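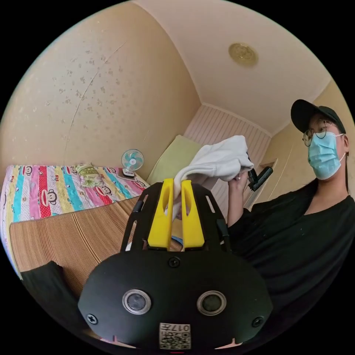

Last updated Feb 26, 2019. Same questions keep landing in the inbox so please look here first.

## Onport rewatch - FAQ

**What is this?**
A rewatch of *Onport*, the city hall drama. One episode a week, everybody watches at home, comments go up on the episode page after.

**Never seen it. Can I join?**
Yes. Start at episode one though. The pilot sets up the harbor bond vote and you'll be lost without it.

**Which version are we watching?**
The long cut. The syndicated one drops the whole budget hearing in episode 2 and most of the Domden scenes. If all you can find is the short cut, fine, but expect people to talk about stuff you didn't see.

**How long are the episodes?**
Most run under an hour. The finale is 100 minutes. We're giving it two weeks.

**Is the mayor in season two the same guy?**
Same character, different actor. No explanation in the show. There's a thread for complaints, use that one.

**Is Pritby a real town?**
No. The exteriors are three different places stitched together. That's why the courthouse steps change between shots.

**Spoilers?**
Season one is open. Anything past the episode of the week goes in the spoiler thread. That includes "just wait till you see what happens to the deputy mayor." That's a spoiler. We delete it.

**Do I have to post?**
No. Lots of people only read.

**Can we talk about real politics?**
A little. Comparing the Kyriakidis campaign to things you've seen in your own town - fine, half the fun. Fighting over this year's elections - take it somewhere else. Last July the comments on episode 9 got locked for this and it was no fun for anyone.

**Was Kyriakidis meant to be the villain?**
Depends who you ask. He takes the money, he also gets the clinic built. My own view is the writers liked him too much by the end and let him off easy in the last hearing. Plenty of people disagree, see the episode 14 page.

**Why did my comment vanish?**
Either it had a spoiler or it was over 2,000 characters. The form cuts off the long ones without a warning. Sorry. Save a copy before you hit post, or split it in half.

**Where are the episode guides?**
Side menu, under Guides. The first 20 are done. The rest are comming, they take me a while - who voted how, who owes who a favor, which committee it is this time.

**There's a mistake in the guide.**
Probably. Send the episode number and the time in the episode. "The zoning part is wrong" doesn't help, there are zoning parts in nearly all of them.

**Will you cover the Domden spinoff?**
Maybe after. Only saw half of it. The first few were slow, but I hear it picks up once the recall petition starts.

**Can I use your vote charts on my own site?**
Go ahead, with a link back please. Don't crop out the dates, thats where most of the work went.

**I missed a few weeks. Too late?**
Nope. Old pages stay open, people still answer on them.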